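Clistow Property Desk
Ticket: Discoloration on white surface beside wood board, back room, Sowerby unit
Opened by: Shirley Hartley
Assigned to: Darren Dawber
Priority: Normal
Status: Pending tenant

Reported problem
Beige mark on the white surface next to the vertical wood board. First noticed in March when the shelving was moved out. Tenant wiped it once with a damp cloth and dish soap. No change. Asks whether it can be painted over before the Plovstead inspection.

Darren Dawber, 9:20 a.m.
Please confirm the following before I book a visit:
Is there plumbing on the other side?
Does the mark feel soft when pressed with a thumb?
Has the heating been on overnight?
Attach a close view that includes the edge of the board.

Shirley Hartley, 10:05 a.m.
No plumbing that I know of. The other side is the corridor. Not soft. Heating is on a timer, off from 11 p.m. View attached.

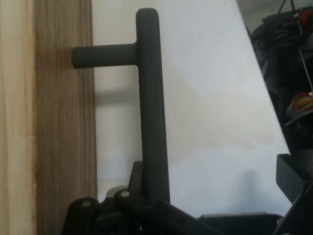 Beige-tan mark on the white surface, right of the dark handle. Brown board edge at left.

Darren Dawber, 10:40 a.m.
Received. The mark is diffuse with soft, irregular edges and fades out into the white. Color is consistent with an old water stain, but I can't confirm that from a picture, and I can't tell whether it is active. The line where the brown grain meets the white looks clean. Do not paint yet. Ordinary wall paint over a water stain usually lets the color bleed back through.

Steps for tenant:
1. Trace the outer limit of the mark lightly in pencil. Write the date next to the line.
2. Leave it alone for 7 days. No wiping, no fan heater.
3. Check whether the color has moved past the pencil line.
4. Report back on this ticket, even if there is no change.

Shirley Hartley, 2:15 p.m.
Traced. The edge is vague on the right side so the line there is a guess. Do you need the board taken off?

Darren Dawber, 2:30 p.m.
No. Leave the board on. I will take a reading at the joint when I come. If the fixings are the same as in the Vorberg unit, removing it pulls the face off the panel and we end up with a second repair.

Darren Dawber, update after visit
Moisture meter, 4 readings on the mark, all under the 20 percent limit we use for this panel type. 6 readings along the board, no difference between top and bottom. Color has not crossed the pencil line. Treating as an old stain, source not found. Corridor side checked by hand, nothing damp.

Proposed fix
Light sand, one coat stain-blocking primer, overnight dry, two coats matte white. Mask the brown edge first. Primer is oil-based, so the window needs to be open and the room out of use until the next morning.

Pending
Tenant to give a start time. Shirley, also let me know if you want the whole panel done, as a patch in new white will probably show against the old.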